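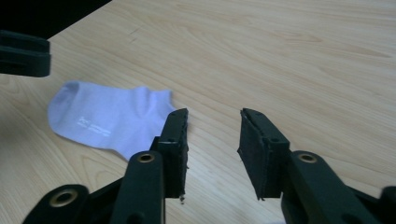 Trailer or longtail for two kids and a hilly school run?

noreen_m
We're down to one car from June and I'll be doing the school and daycare run by bike. Kids are 2 and 4. The ride is 12 km return with one nasty climb past the reservoir. I've got an old Sirau hybrid that still goes well, so the cheap option is a second-hand Derkach double trailer. There's one near me for $400. The other option is selling the hybrid and putting everything into a used Gidero electric longtail. Has anyone done both?

volodymyr_i
Did both. Trailer for two winters, longtail since. The trailer is better in rain and the kids sleep in it. The longtail is better at everything else. You can talk to them, you can park it at a normal rack, and you fit through the bollards on the rail trail.

For the hill I'd want a motor either way. Two kids plus a trailer plus bags is a lot to drag up a climb every morning.

lukian.p
I'd disagree on bollards. A double trailer fits through most of them if you line it up straight. Go and measure the tight ones on your route before you rule it out.

$400 for a Derkach is fair if the hitch and the cover are good. Check the hitch for play and look at the floor fabric where the kids put their boots. Replacement covers are hard to get and cost nearly as much as the trailer.

noreen_m
The seller says the cover has one patch near the zipper. Hitch is original. I haven't seen it in person yet.

orysia_d
What does daycare do about storage? Ours let us leave the trailer behind the bike shed, so whoever did pickup could use it. With the longtail only one of us could do both ends unless we swapped bikes. That mattered more to us than the ride itself.

uliana_iv
Vol has left out that I'm the one who rides the longtail most days and I'm a fair bit shorter than he is. With both kids on the back it's heavy at a standstill. I dropped it in the driveway in the first week – no kids on it, luckily. Try one loaded before you buy, and try the centre stand on a slope. The Clukero stand we added made a big difference on ours.

volodymyr_i
Fair point. The stand that came with the bike was too narrow.

lukian.p
Is a used Gidero a good idea, though? The battery is the expensive part and you can't tell much from looking at it. I'd ask for the purchase receipt and do a proper ride up your own hill, starting from a full charge.

uliana_iv
Ours was used and the battery has been fine. Get a shop to look at the brakes too, they wear quickly with that weight.

orysia_d
Another vote for the trailer while the youngest is 2. They fall asleep on the way home and a sleeping toddler on a longtail seat flops all over the place. You can sell it later for close to what you paid.

lukian.p
Agree with that. Lower your gearing while you're at it. A bigger cassette on the Sirau is cheap if the derailleur will take it.

noreen_m
Thanks all. Daycare has a fenced area and they're happy for us to leave a trailer there, so I'm going to look at the Derkach after work. If the hitch is sloppy I'll pass and book a test ride on the Gidero. Does the flag pole come off easily? It has to go through our side gate.

volodymyr_i
Yes, it pulls straight out of the sleeve. Take it out before you fold the trailer.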